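Minutes of the Firkis Repair Evening planning meeting

Held 27 June 2023, back room of the Semari building. Minutes taken by me again, as I was the only one with a pen that worked. I've typed these up from my scribbles, so if I've put words in your mouth please shout before the next meeting and I'll put it right.

1. Desktop computers – where we've got to 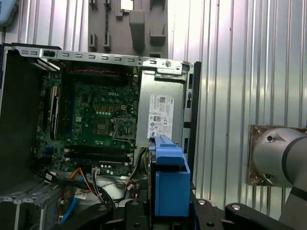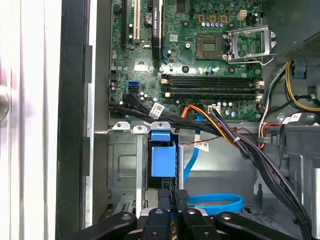
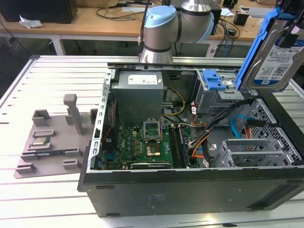
Desktop tower with the side off and the processor socket empty.

We started with the computers, as that's what most people had come to talk about. For anyone who missed May, we agreed then that we'd stop putting towers straight on the scrap pile and have a proper go at stripping them for parts first, so that the ones worth keeping can be built back up. The Pintér donation is 17 towers in all, and they have been sitting under the coats since they arrived.

There was a long chat about how far to strip each one. One view was that we should take out everything down to the bare metal and sort it all into boxes. The other view (mine, I'll admit, but I wasn't alone!) was that the power supply and the main board should stay in the case unless there's a reason to shift them, and that we only take the memory, the drive, the processor and any cards. It's a lot less fiddling about and you don't end up with a carrier bag full of mystery screws. We had a show of hands and leaving the board in won it comfortably.

The empty processor sockets got a good ten minutes to themselves. It was pointed out that those little contacts bend if you so much as look at them, and that a bent one can finish off an otherwise decent board. From now on, once a processor is out, the lever and the metal bracket go back down and a bit of card gets taped over the top. I said I'd cut up some cereal boxes. Please bring in any you have.

Memory next. We want every slot checked before a case gets marked as empty, and whatever comes out goes in an anti-static bag with the tower's number on it. No more leaving sticks loose in the biscuit tin, please. They were very nearly offered round with the tea last time.

Drives took up the most time, as they always do. It was agreed that no drive leaves the building with anybody's files on it. Where a drive sits in one of those plastic caddies it should stay in the caddy until it's been wiped, and the caddy then goes back with the case it came from, as they don't swap between models as happily as you'd hope. A drive we can't wipe gets drilled. There was some excitement about who gets to do the drilling and I've suggested we take turns.

Cables – the feeling was that we're all guilty of tugging. The SATA leads with a clip on need the clip pressing in first, and the wires from the power supply should be pulled by the plug and never by the wires. Someone asked if we could tie the loose bundles back with a bit of garden twine while we work, and everyone thought that was a very good idea, so I'll bring a ball of it.

Coin batteries: to be tested while we're in there and swapped if they're flat. The old ones go in the jam jar with the lid on. Please tape over them first.

Power supplies are not to be opened. This isn't up for discussion, and it wasn't discussed.

Action: me to cut card covers and bring twine. Everyone to look out anti-static bags at home.

2. Money

We have 400 in the tin after paying for the room. Girkex have offered us a box of thermal paste and some new coin batteries at trade price, and we said yes please to both. A question came up about buying a second set of small screwdrivers. It was agreed in principle, but we'd like to see whether the missing ones turn up first (check your jacket pockets, I found one in mine).

There was also a suggestion that we apply for the 3000 grant that Firkis has going for community projects. The form is long and wants a plan for the year, which we haven't really got. I've offered to make a start on it if somebody else will do the sums page. No takers yet, so I'm asking again here.

3. Leaflets

The 300 leaflets are printed and look lovely, apart from the map, where the arrow points to the car park behind the building and not to our door. We talked about reprinting and decided against it. We'll put a sign up in the car park instead.

Action: sign to be painted before the next open evening. I have some board but no paint.

4. Tidying and the benches

A grumble from several people, me included, that the benches are being left covered in bits at the end of the night. Could whoever is last please sweep up the odd screws and put them in the magnetic dish, and put any tower that's still open back on the shelf with its side panel next to it. We spent a silly amount of time in May trying panels on the wrong cases.

The kettle has been descaled. Thank you to whoever did that!

5. Anything else

The radio group would like to borrow our soldering irons for one evening. Agreed, so long as they come back with the tips clean.

Somebody has left a green umbrella and a casserole dish. Both are on the windowsill.

Next meeting to be the same place and time next month. Please bring cereal boxes.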